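Rurketti table cell: README
April | Posted by the Rurketti maintainers
Print this page | E-mail this page

This covers setup and upkeep of one simulated cell: a white arm, a black parallel gripper and a wooden table with a plate on it. It's the cell behind the 2,509 episodes in the Prorkero release. Read it before you trust any number that came out of it.

Setup. Load the Nugroho config, home the arm, then run 500 settling steps before you record anything. The old notes said 70 was plenty. We couldn't reproduce that, and objects were still creeping across the tabletop when the first grasp was logged. Check the arm base offset by hand as well. The config checker passes files it has no business passing.

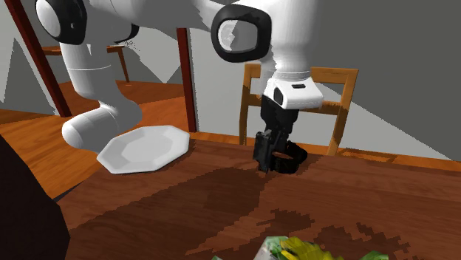
Finger clearance is the setting that drifts most between versions. Set it again after every physics update, even if the changelog swears contacts weren't touched. Thin objects suffer first. The gripper can look properly placed around something while the contact report says there's nothing there, so go by the report.

Known faults

- The wood texture is coarse. Colour-based policies may be learning the grain, and we have no test that rules it out.
- The wrist joint limit in Dindano exports is wrong by 9 degrees. Patch it locally.
- Success labels come from a script. Its author graded it, which should tell you how much weight to put on them.

Claims that this cell transfers to a real bench have not been backed up by anything we've been shown. Send logs if you have them.

Contact the maintainers | Copyright Rurketti | Back to top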